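I'd been meaning to go to Netville for years, mostly because people kept telling me it was the only university town where you could stand in the market square and not know there was a university at all. I finally went in January, for the college open day, and I can report that they're half right. The square is all bakers and phone repair. Then you go under a stone arch next to the bank and suddenly everybody is carrying a bicycle pump and arguing.

The train gets in at twenty past nine and the walk up from the station is longer than it looks on the leaflet (all uphill, too). Kustent College is the old one, with the clock and the worn steps, and that's where you sign in. I was handed a sticker, a paper map and a very strong cup of tea by a second-year in a scarf down to her knees, and off I went.

I started with the chapel, as everyone does. It's small and rather plain, and the guide spent most of her time on the benches, which were moved in from another church and don't quite fit, so the back row is a good bit lower than the rest. I sat in it. You feel about eight years old. From there it's across the grass (not on the grass! I was told off) to the library, where they let us in with groups of 30 at a time and asked us to whisper. I climbed to the gallery and got a lovely view of the river, plus a draught down the back of my neck.

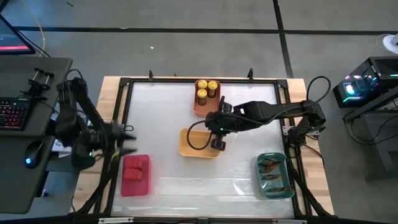 Lunch was in hall and it was a bargain - soup, bread and a slab of ginger cake. The long tables are shared, so you end up talking to whoever sits down. I had a family from the coast on one side and, on the other, a man who had been a student at Kustent decades ago and was furious about the new chairs. He told me the old ones had been so uncomfortable that meals never ran over, and he seemed to think this had been good for everyone's marks. I had a second slice of cake while he explained.

After lunch I crossed the bridge to Dremier Hall, the newer college, and I liked it much more than I expected to. It's brick, low and a bit lopsided, built around a garden with a huge mulberry propped up on posts. There are 402 students there and the bedrooms we were shown were plain but warm, with proper desks and windows that open. The shared kitchens were, well, student kitchens. Somebody had labelled every single egg.

The talk on applying was at two and it was packed, with people sitting on the stairs. I won't go through it all, but the bit that got everyone scribbling was about choosing a college. You can name one on the form or leave it open, and the speaker was very firm that it makes less difference than parents think. She also said to come back in term time if you can and just sit in a café for an hour. I did exactly that afterwards, at Arai on Mill Lane, and heard one table on medieval drains and another on whether a friend called last night's dumplings "fine" or "fine, I suppose". Worth the price of the coffee. 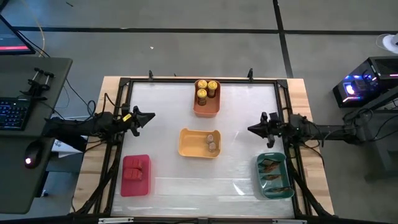

**Do you need to book for the open day?**

Only for the library and the afternoon talk. Everything else is walk-in, though you do have to collect a sticker at the Kustent gate first.

My last stop was the tower, and I nearly skipped it. There are 267 steps and the final stretch is so narrow that you have to wait for people to come down before you can go up, which meant a lot of shouting "two more!" round corners. From the top you can see how small the place is. The colleges make a sort of horseshoe in the bend of the river, and the town fills in the rest, with allotments running right up to the Dremier wall.

Getting back was easier. The number 13 bus stops outside the arch and goes straight to the station, and I'd have taken it in the morning if I'd known. I caught the ten to six with a bag of buns from the market and very sore knees. I've kept the map, as I missed the museum completely and the botanic garden was shut until March.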